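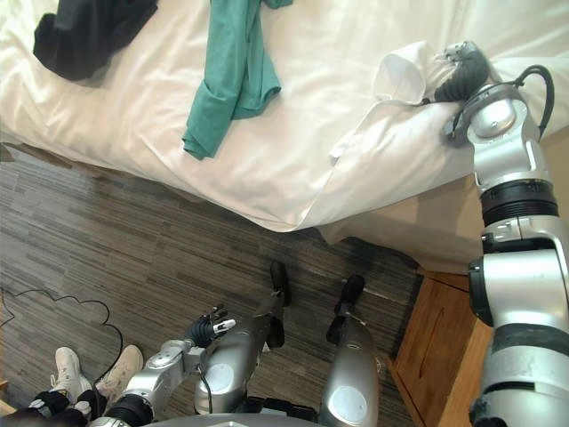
# Laundry Habits and Shared Machines in Student Housing

**Project report, Household Resource Management, second-year module**
**Site: Drastau Hall and Grutcombe House**

## 1. Background

The two residences covered by this report share one laundry room on the ground floor of Drastau Hall. Residents of Grutcombe House reach it by a covered walkway. The room holds four washing machines and four dryers, all operated with a prepaid card. Complaints about waiting times have been raised at residence meetings since the start of the academic year, and the housing office agreed that a student group could study the matter as coursework.

The project set out to establish when residents wash their clothes, how full the machines are when they run, and whether a simple booking sheet would shorten the wait. The cost of the cards was outside the scope of the work.

## 2. Method

A written questionnaire was placed in mailboxes in both buildings, and 44 completed forms were returned. Respondents were asked to state their usual laundry day, the number of loads they wash in a month, whether they sort by color, and what they do when every machine is in use.

In addition, 16 residents kept a laundry diary during May. The diary asked for the start time of each load, the program chosen, and an estimate of how full the drum was (one quarter, half, three quarters, full). Two of the diaries had gaps and were used only for the start times.

The group also kept watch in the laundry room on one Saturday, from opening until 8 p.m. Only machine use was recorded. Residents were told of the observation by a notice on the door.

## 3. Findings

### 3.1 Time of use

Most respondents named the weekend as their usual time. On the observed Saturday the machines were in constant use from late morning until the middle of the afternoon, while the first hour after opening was quiet. The diaries show a second, smaller peak on weekday evenings after dinner.

### 3.2 Load size

Half-full drums were the most common entry in the diaries. Residents who sort by color reported smaller loads than those who do not, and several wrote that they run a separate wash for bed linen even when it consists of a single sheet and a pillowcase. The quick program was chosen most often, including for towels, for which the instructions on the machine recommend the longer cotton program.

### 3.3 Finished loads left in the drum

This was the most frequent complaint on the questionnaire. Opinion was divided on whether another resident may remove a finished load. Some respondents considered it acceptable after a short wait, others objected to anyone handling their clothes at all. There is at present no written rule – the notice on the wall covers only detergent and lint filters.

## 4. Trial of a booking sheet

A paper sheet with 8 slots per day was posted beside the door for the last part of the project. It was well used on weekends and largely ignored on other days. Some slots were booked and then not taken up, and residents without a booking were unsure whether they could use the free machine. The group later added a line stating that a slot lapses if it is not used promptly, and fewer questions were received after that.

## 5. Limitations

The questionnaire did not ask which building the respondent lives in, so the two residences cannot be compared. Estimates of drum fullness were made by the residents themselves. The trial also overlapped with the examination period, when many residents change their routine.

## 6. Recommendations

1. Keep the booking sheet for weekends only.
2. Post a written rule on finished loads, including where removed items are to be placed.
3. Provide a table or shelf with baskets for this purpose.
4. Display a short guide to load size and program choice next to the machines.

A copy of the questionnaire and the blank diary form are attached as Appendices A and B.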